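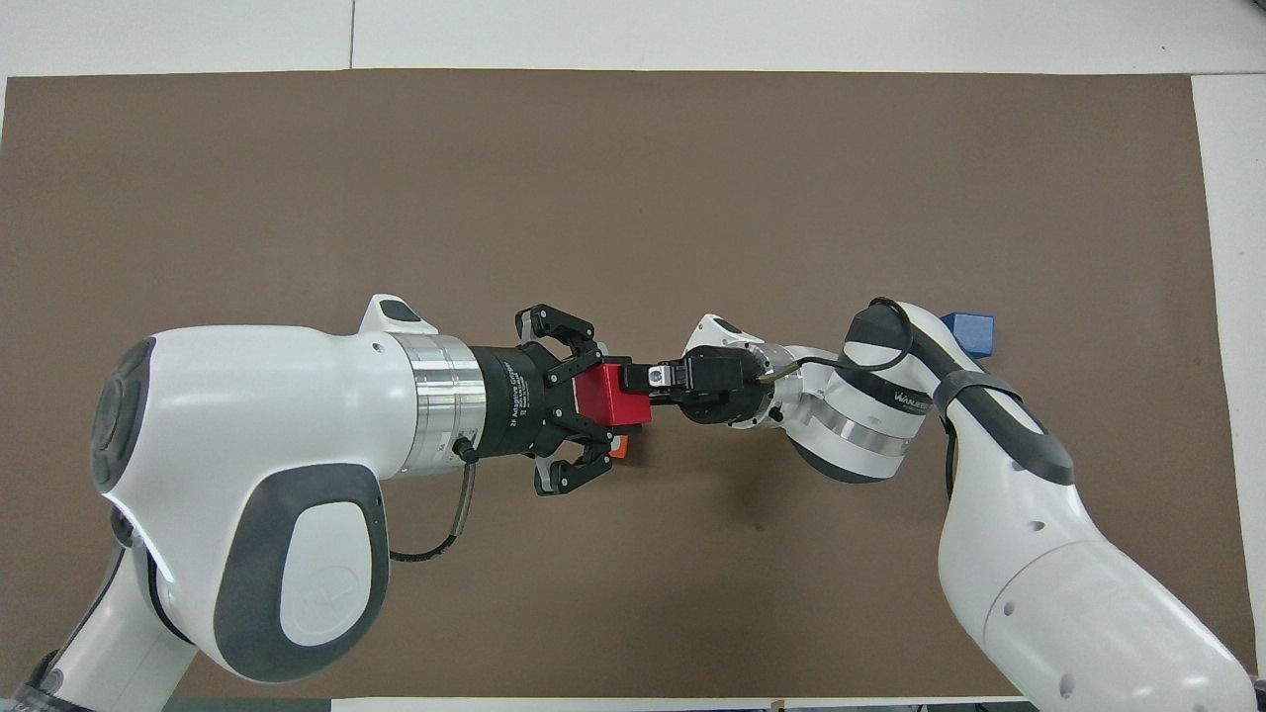
# When a Robot Joins the Team

Irkley is a town with a factory that makes wooden toys and puzzles. The factory belongs to a company called Drevar. A lot of people who live nearby work there, and for the past few years some robots have worked there too.

## What do the robots do?

A robot arm bends at its joints, a bit like your own arm. At the end it has a gripper, which does the job of a hand. Most grippers have only a few fingers, and they open and close to hold things.

Picking up a block sounds easy. You have been doing it since you were a baby. A robot has to be told how far to reach, how wide to open its gripper and how hard to squeeze. If two arms hold the same block, they have to move together. If one pulls left while the other pulls right, the block can slip or get scratched.

That is why new robots practice with simple things like blocks before they are given real work.

## What did people do before?

Perihan Baysal used to pack puzzle pieces by hand. On a busy day she packed 1,151 bags. Her wrists were often sore when she went home.

Now robots do most of the packing – and Perihan looks after the robots. She took a course to learn how. She starts them in the morning, checks the bags and stops the arms when something looks wrong. She says her wrists feel better, but she misses chatting with the people at the packing table. The machines are louder, and there are fewer people in the room.

## Does everybody keep their job?

Not always. When robots came to the packing room, 34 people worked there. Most of them moved to other jobs in the factory, such as painting or repairs. Two decided to leave and work somewhere else.

Changes like this can be worrying. Ankit Pathak, who drives a forklift, asked the company to tell workers about new machines early, so they have time to learn. The company now does this every January.

## What can't the robots do?

Robots are good at doing the same thing again and again. They have more trouble with surprises. If a bag is torn or a piece is upside down, a person often has to step in and fix it.

## Words to know

**Automation** – using machines to do work that people used to do.

**Gripper** – the part of a robot arm that holds things.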